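Skislow Road, part four: the bench

I've been putting off the back room since June, on the grounds that the back room couldn't see me if I stayed in the kitchen. It's where everything goes when it has no other home. Mismatched hinges, the good scissors, the bad scissors, a Grinier drawer runner I bought for a drawer I no longer own. I paid $64 for that runner and I will be buried with it.

The plan was to clear the bench down to the timber, keep what was useful and take the rest to the tip shop before they shut at 3. I'd like it noted that there was a plan.

It began well enough. I made a cup of tea and drank it standing up, like a tradie. Then I found the box of flat metal bits and lost most of the morning. I don't know where flat metal bits come from. I've never bought one. They turn up the way coat hangers do, and each one looks as though it came off something important that is presently falling apart in another room.
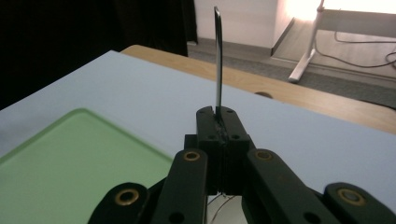 One of the thin grey ones, with the pale blue board behind it.

I rang Utent's spare parts line to ask whether their old shelving used a strip like that. The recorded voice thanked me for my patience, which was generous of it, and after a good stretch of pan flute a very polite person asked me for the model number. The model number is on a sticker. The sticker is on the shelving. The shelving went out on the nature strip two winters ago and was gone before I'd got back up the driveway. We agreed there wasn't much more either of us could do for the other.

So the strip went into the Keep pile, along with everything else I couldn't identify. If I knew what a thing was, I could usually admit I didn't want it. The mystery items all stayed.

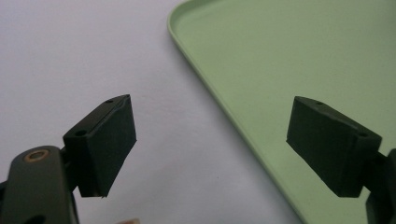 By lunch I'd moved on to the tins. My system is the old Leitão biscuit tins, which hold a ridiculous amount and have lids that need a butter knife and some language. One said SCREWS and had screws in it. One said SCREWS (OTHER) and had birthday candles, a bike valve and a key. I tried the key in every lock in the house, including the one on the meter box, and then put it back with the candles.

The box of 1000 cable clips is still sealed. I bought it for a job that needed four of them, because the small packet cost nearly as much, and I've felt clever about it ever since. It's moved house with me twice. The 800 grit sandpaper can stay too, although I've never once sanded anything to the point where it deserved 800 grit.

I missed the tip shop. The boot's loaded, so the car is now the back room, and it rattles every time I go round the corner near the servo. Next up is the cupboard under the stairs, once I've found the torch, which I'm fairly sure is in the cupboard under the stairs.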